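Workshop Tips: Teaching the Arm to Open a Drawer
Filed under: Workshop, Small Parts, Patience

If you have followed these pages for a while you know I like everything in the shop to have a bin, and every bin to have a place. So when I started teaching a robot arm to fetch and put away small parts, the storage caddy was always going to be my first lesson. I practice in the simulator before I try anything at the real bench, and I steer with the Prollwood hand controller, which took me most of a Sunday to get comfortable with. Here are the things I wish I had written down sooner.

Sit the way you will want to sit for an hour. Elbow on the armrest, controller loose in the hand, drink on the other side. A tired wrist makes a jerky recording, and the arm will learn your jerks as faithfully as your good moves.
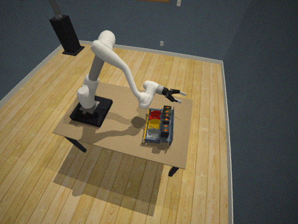
Drawers are harder than bins, so begin with the bins and work up. A bin only asks you to come down from above, let go and back away – a drawer wants you to line up with the handle, close on it and pull straight. Little orange handles on dark drawer fronts are a kindness to the person steering, and I'd paint the ones on a plain gray cabinet if I had one. Before you press record, bring the gripper close to the caddy with its fingers a bit open and look at it from a second view, as you would walk around a car before parking it in a tight spot. I keep the rest of the tabletop clear for these early runs, too.

Go slower than feels natural, but don't stop dead in the middle. My first 34 recordings were full of long pauses where I was making up my mind, and the trained arm dutifully paused in all the same spots. If you need to think, do it before you start. I rehearse each move once without recording, saying the steps out loud (the dog has stopped listening).

Keep the spoiled runs in a folder of their own. I named mine Nevis, after a hill that also beat me, and it got up to 54 before I cleared it out.

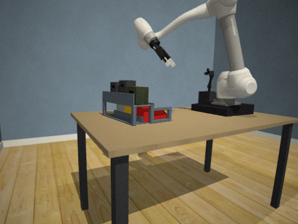 Change one thing between runs. Shift the caddy a couple of inches, or turn it slightly, and then do the same task over again. If every run starts from the same spot, the arm learns that spot and very little about drawers. I stick to 2 runs per position and then move along.

Last thing, save your settings under a name you'll recognize in January. Mine says "Janeck slow pull" and I can still tell what it means.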